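August 20, 2018

Day three of the sourdough flatbreads, and I have started dreaming about them. Last night's dream was mostly administrative. I was filling in a form for the dough and couldn't remember its date of birth.

The starter came from Tsegereda Zeleke, who gave me half a jar of it in January with a page of instructions I have since lost. It spent the winter on top of the boiler and the spring at the back of the fridge, behind the capers, where it developed a layer of grey liquid and an attitude. I rang her last week to ask if it was dead. She asked what it smelled of. I said nail varnish and a bit of pear. She said feed it and stop fussing, and then talked for a long time about her sister's wedding.

So I fed it. Equal weights flour and water, twice a day, throwing away half each time, although my mother's ghost stands at the bin whenever I do it. By the fourth feed it had doubled and pushed the lid off. I was absurdly proud and sent a picture to Elin, who replied "is that grout".

Elin Gittins, for the record, once served eight people a lasagne that was still frozen in the middle and told them it was semifreddo.

The recipe is from Kedir Mekonnen at the allotments, who makes these on a steel plate over a camping stove and gets them blistered and floppy in under two minutes. Mine on Friday's gas bill took much longer and came out like roof tiles. I ate one anyway, with butter, out of spite. The second batch was better because I stopped measuring the water in a mug and used the scales like an adult. The third batch I left on the side while I watched a programme about canals, and it rose over the edge of the tin and dried onto the worktop. I got it off with the fish slice and a certain amount of language.

Today's went: 500g strong white, a good spoonful of starter, salt, warm water, a slosh of the cheap oil. Knead until bored. Leave until lunch. Kedir says to divide it by eye, so I did, and ended up with 11 pieces of which two could be called the same size. Rested them again under a tea towel. Rolled the first one with the proper rolling pin and the rest with a wine bottle, having put the rolling pin down somewhere between the kitchen and answering the door.

At the door was Hagos Tamiru from upstairs, wanting to know if I'd had a letter about the bins. I had. We agreed it was a disgraceful letter. He sniffed past me and said something was burning, and he was right, so that was one of the 11 gone. 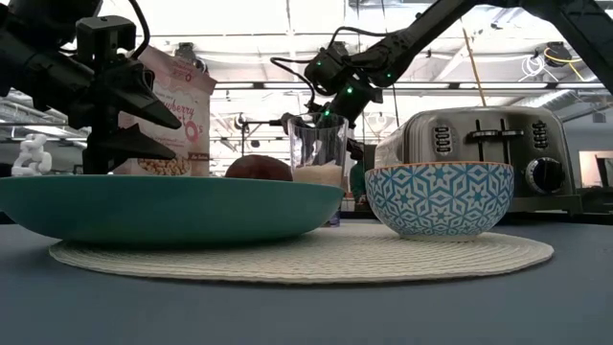
Table.

The pan matters more than I'd like. I have three frying pans, all of them slightly wrong. The big one has a hump in the middle so everything slides to the outside, the small one is for eggs and must not be used for anything else (my own rule, and I'm the only person who breaks it), and the third is the Osik, bought in a sale after reading far too much about it. The handle gets hot. I have a burn on my thumb the shape of a comma. But it holds its heat, and once I'd turned the extractor on and opened the back door and taken the battery out of the smoke alarm, the breads came up in great bubbles with black spots on, very nearly like Kedir's. Put the battery back afterwards. I am writing that down so I can check.

To go inside them: aubergines, which were going soft. I cut them in fat slices, salted them, forgot them, rinsed them, and fried them in enough oil to alarm a doctor. Then garlic, a tin of chickpeas, cumin, the end of a jar of Plidora pepper paste I've had since the old flat, and lemon. The paste says "mild" on the lid. It is mild in the way that Ertuğrul is mild, meaning there's a delay.

Ertuğrul Karabulut came at seven for his tea, with a bag of parsley and several opinions. He feels that a flatbread with sourdough in it is showing off. His grandmother made hers with flour, water and salt, on the back of a wok-shaped thing whose name he wouldn't spell for me, and nobody in the village ever spoke to a jar. He then ate four. He ate the fourth standing up with his coat on, which I am counting as a review.

We had them with yoghurt, and the pickled onions I made on the cheap with the vinegar from a finished jar of gherkins. Those were the best thing on the table and took about as long as boiling a kettle. Typical. Three days on the bread and what he asked for the recipe of was the onions.

Notes for next time. Less salt in the aubergines, or rinse them properly. Roll thinner than seems decent. Don't flour the pan, it just burns and tastes of bonfire. Try Lazarević's wholemeal for a third of the flour, if the shop still has it, and if the man there will sell me a bag smaller than a toddler. Freeze some. Hagos is owed one, partly for the burning and partly for the bins.

There is one left over, the smallest. It's on a plate under another plate. The starter is back in the fridge in front of the capers this time, where I can see it. Thumb sore. Rolling pin found in the airing cupboard.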